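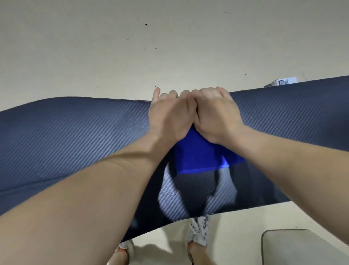
Figure 4.1 Two hands at the upper edge of a navy exercise mat.

Chapter 4
The Bells Under the Water: Reading a Legend of a Lost Town

In this chapter
Where drowned-town stories come from, and why they move around
Telling the oldest version apart from the best known version
The Kaltthorpe Lay, its manuscript and its later retellings
What a legend can and can't tell you about the past

Key terms: motif, variant, witness, interpolation, local attachment

4.1 Starting with the wrong version

I first met the Kaltthorpe story in a tea towel sort of form. It was printed on the back of a menu, squeezed in above the desserts, and it went like this. Long ago there was a rich and wicked town on the shore. One night a beggar came to the gate and was turned away by everyone except a baker's daughter, who gave him the end of a loaf. He told her to walk uphill and not look back. By morning the sea had taken the town, and on quiet evenings you can still hear the church bells ringing under the waves.

I loved it! I copied it out on a napkin and took it home, and for a long while that was "the legend" as far as I was concerned. When I finally sat down with the medieval poem, I kept flipping pages looking for the beggar. He isn't in there. Neither is the baker's daughter. There is a bell, but only one of them, and it doesn't ring.

So I'd like you to start where I did, with the menu version in your head, and keep it there while we go through the older material. You'll notice more that way than if I hand you everything in tidy date order. (There is a table in date order at the end of the chapter, for those of you who can't stand it.)

4.2 What the poem says

The Kaltthorpe Lay is short. It has 158 lines, in rhymed couplets that are sometimes lovely and sometimes dreadful, and it survives in one manuscript, which we call the Gruston manuscript after the house where it was kept. We don't know who wrote it. The person who copied it was clearly tired by the end, because the last page has two lines written twice and one line that stops making sense halfway through.

The story in the Lay runs as follows. A lord named Elberg owes a debt of 1,000 silver pieces to an abbey. He can't pay, so he offers the abbey the great bell from his own chapel. The monks send a boat. Elberg has the bell loaded, but he has kept the clapper back, thinking he'll have the last laugh. The bell is mute, the monks are furious, and on the way home the boat goes down in flat calm water. After that the tide comes a little farther inland every year, until there is no chapel left, and then no hall, and then no town. Elberg ends his life on a hill with the clapper in his lap.

Read that again next to the menu version. The town is drowned in both. Nearly everything else has changed. The sin in the Lay is one man's cheating, and the whole town pays for it slowly. In the menu version the sin belongs to everybody and the punishment takes one night. The bell can't ring in the first story and can't stop ringing in the second.

I find the slow tide much scarier, by the way. You are allowed to disagree with me, and in my experience half of any class will.

4.3 Motifs travel, places stay put

A motif is a small piece of story that can be lifted out of one tale and dropped into another. The stranger at the gate is a motif. So is the warning not to look back, and so are bells heard under water. You'll find pieces like these in many countries and many centuries, attached to lakes, bays, bogs and reservoirs.

When a traveling motif settles on a real spot, folklorists speak of local attachment. Someone hears a story about bells under a lake, goes home, looks at the bay, and before long it's the bay that has the bells. There needn't be any trickery in it. People like their own hill and their own beach to have a story, and if you have ever told a joke as though it happened to your cousin, you have done the same thing yourself.

The beggar seems to have come to Kaltthorpe late. Frauke Stüber went through the printed versions one by one for her edition of the Lay, and the earliest beggar she could find was in a schoolbook, where he turns up with a long white beard and a lesson about sharing. The baker's daughter came along with him. Stüber thinks the schoolbook's author borrowed the pair from somewhere inland, and I think she's right, although she and I have argued over how far inland.

4.4 The trouble with the date

Line 12 of the Lay says the bell was cast in the year 886. Students get very excited about this line, and I did too. A date! A number you can write on the board!

Slow down, though. The manuscript itself is centuries younger than that. Medieval poets liked a good old date for the same reason that a modern novelist likes a good old letter in an attic: it makes the reader sit up. The line also limps. Every couplet around it has a steady beat, and this one has two syllables too many, as if somebody had pushed the year in with a shoehorn.

Words added to a text by a later hand or mind are called an interpolation. Mhairi MacKinnon made the case that the date is one, and she did it mostly by reading the poem out loud, again and again, until the bump in line 12 became impossible to miss. I recommend the method. Try it with a friend, one of you reading and the other tapping the table. 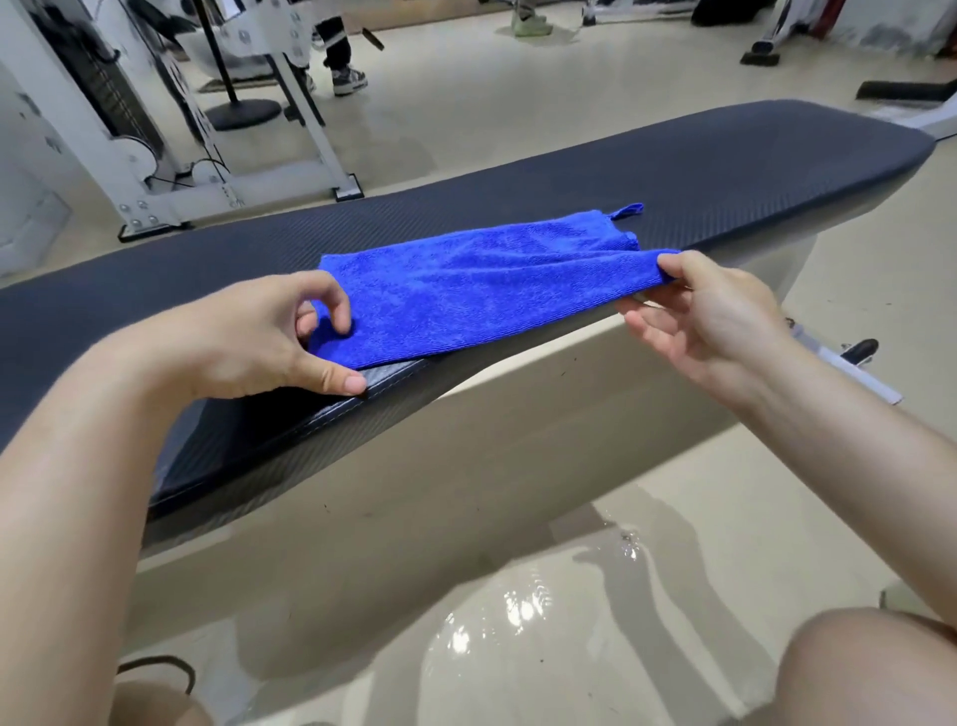 Figure 4.2 A blue microfiber towel folded over a padded bench.

Ghazal Rahimi disagrees with MacKinnon, and her argument deserves a fair hearing. She points out that the poet limps in other places too, usually when a name or a sum of money has to be fitted in. The 1,000 silver pieces make for a clumsy line, and no one wants to throw those out. If we cut every awkward line, Rahimi says, we'll end up with a smoother poem than the one the poet wrote. You will read short extracts from both of them in section 4.8, and I'd like you to hold off picking a side until then.

4.5 Was there ever a town?

Everybody asks, so let's get it over with. There was a settlement at Kaltthorpe, and some of it is now under water. A rent roll lists tenants there, and a second roll, drawn up 80 years after the first, lists fewer of them and mentions "land lost to the sea" against several names. That's a witness in our sense of the word: a document that gives evidence, whatever its writer meant it for. The clerk who wrote it wanted his rents. He had no interest in bells.

What we can't do is jump from the rent roll to Elberg. Neither roll names him. Neither roll mentions a chapel bell, a debt or a boat. The sea came in, the fields went, and at some point a poet gave the loss a cause and a guilty man. I suspect that living beside slow damage makes people want a story like that very badly, but I can't prove it from two lists of rents, and you shouldn't try to either.

4.6 Before you read the Lay

The full text starts on the next page, with the spelling lightly modernized by Setareh Mohammadi. Odd words are explained at the foot of the page. Read it once straight through without stopping for the notes, then again with a pencil.

On the second reading, mark these as you go:

Every mention of sound, and every mention of silence
Places where the poet says "men say" or "I have heard"
Any line where you think the copyist slipped
The point at which you stop feeling sorry for Elberg, if you do

One small warning about line 90. The word "still" there means "quiet," and the bell is lying still on the seabed. The whole menu version may well hang on somebody reading it as "even now." Keep your napkin handy and compare the two when you get there.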